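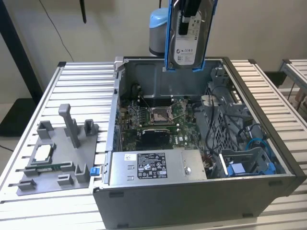 Hands off until it lets go

Ground rules for robots that take computers apart

Fimero runs a repair and recycling shop where old desktop computers are taken apart by robot arms, with people working at the next bench. In March the firm put its working rules on paper for the first time. They fill 12 pages, and Farzana Karunaratne wrote most of them.

"We had rules before, but they lived in people's heads," she says. "New starters picked them up by being shouted at."

The first rule covers the moment an arm has hold of a part. A hard disk in its caddy, lifted over an open case, is treated as a load that could drop. Nobody reaches underneath it, even to move a cable. If something is in the way, the operator stops the arm, waits for it to come to rest and clears the case only after the part has been supported.

Mains power is dealt with earlier. The lead is unplugged before the computer goes on the table, and the person who unplugs it signs the job sheet. Power supplies are never opened, by arm or by hand. They go out whole to a separate contractor, Bachmann.

Small parts get a page to themselves. Processors and memory go into a shaped holder and stay there until they are logged. They may not be laid on bare metal or stacked. Staff who handle them wear a wrist strap, and the strap is tested at the start of each shift.

Speed caused the most argument. The limit for an arm carrying a part over an open case is now 200 millimetres a second. Some of the team wanted it faster, and Karunaratne turned them down. The limit can be changed only after a fresh risk assessment, with two signatures.

Data is the last section. Every drive is matched to its job sheet by serial number before it leaves the table. The shop logged 3,640 drives last year, and 510 of them had to be checked a second time because a number had been copied down wrongly. Numbers are now scanned, and a drive that will not scan goes in a locked box until the end of the shift.

The rules are due for review next March.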